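Section 4: Moving the Stirnarmont in and running it for the first time

Right, you've got it out of the box and the foam bits are off. I've set up more of these than I meant to by now (mine, my sister's, two at the allotment hall), and the order I've settled on is below. It isn't quite the order in the printed leaflet, but I like mine better!

1. Stand the dehumidifier upright and leave it for 24 hours before you plug it in. I know, I know. Go and do something else.

2. Pick your spot. A hard floor is best, tile or stone or decent boards. On thick carpet the castors sink and the tank switch gets moody, so put a board down if carpet is all you have.

3. Leave a good hand's width clear at the back and rather more at the front, where the air comes out.

4. Push down the two front castor brakes with your toe. They click.
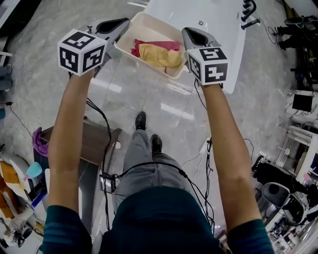 Fikri Chong wrote to me after the last version of this guide: my brakes clicked and the thing still crept across the kitchen every time the compressor came on, so tell people to check it's level first. Fair point, Fikri, and I've added it.

5. Check it's level. A small spirit level laid across the top will do, or the one on your phone.

6. Slide the tank in until the red light goes off. If it stays on, take the tank out and look at the little white float. Mine had come off its peg in transit.

7. If you want continuous drainage, fit the hose now. You need the Jivberg connector from the spares bag, hand tight, no spanner. The hose must run downhill all the way — one hump and the water sits there.

Note: the Hitport hose sold separately also fits, but it's 139 cm long and you'll probably want to trim it.

8. Plug straight into the wall socket. No extension leads, please.

9. Press Mode until you see Auto, then leave it alone for the evening.

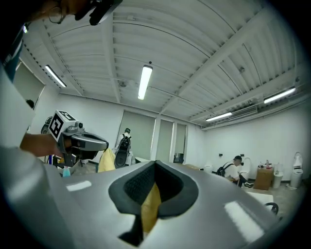 Cleaning the filter comes next, and I'd do it every fortnight in winter and whenever you remember in April. Slide the mesh out from the back, tap it over the bin, and go over both sides with the soft brush. For the casing you only need a soft cloth. A mustard-yellow one, folded over like the one in the photo, would suit me fine, as dust shows up nicely on that colour and you can tell when to turn to a clean side. Water only, no sprays.

Caution: switch off and unplug before you take the filter out. Every time, even if you're quick.

If the display shows 28 and flashes, the coil is icing up. Turn it off, let it stand for a couple of hours and try a warmer room. Any other flashing number is in the Liem fault table, page 103.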